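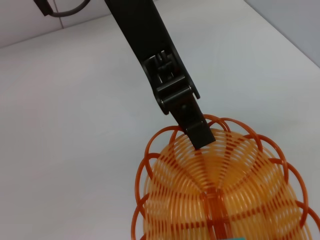
Ju-won Hwang had expected more noise, and told the front desk so on the way out of last year's open day at Esano. The complaint has been noted. The robots remain quiet.

GRARITZ, 2026-01-04 — Esano will open its Graritz workshop to the public again in May, with 600 free places. Visitors can watch a gripper at work on an orange plastic basket, a task most people manage before breakfast and one that has kept our engineers busy for 1096 days.

"It is slower than my mother — and she lets you know it," said Dong-hyun Sun, who will run the demonstrations.

Booking is through the Esano website. Children are welcome. Advice from the audience is optional.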